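Print this page | E-mail to a colleague

May – by the editor of the Brevden Neighbourhood Kitchen newsletter

Soup evenings move to the Gresetti hall

From the first week of May our soup evenings are in the Gresetti hall, on the second floor. The old room in Brudness Street has become too small for us, and the heating there was never good in the cold months. The new hall has 40 seats, a proper sink and a long counter for serving. Doors open at 5:30 p.m. and we serve until the pots are finished.

The menu stays simple. We will make lentil soup, pumpkin soup and, once in the month, the noodle soup from the Khổng family restaurant, who kindly shared their recipe with us. Please tell us at the door if you have an allergy.

Last season we served 726 portions, and we collected $300 for new ladles and a bigger pot. Thank you to all neighbours who gave something.

Please bring your own bowl if you can. A deep one is best – the flat ones spill on the stairs.

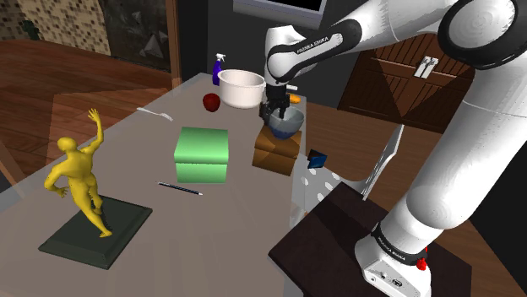

How to get there

Bus 2 stops in front of the library, and from there you walk past the bakery and turn left. Bicycles can stay in the yard. The lift is at the back entrance, please ring the bell.

We use cookies to remember your settings. Accept | Read more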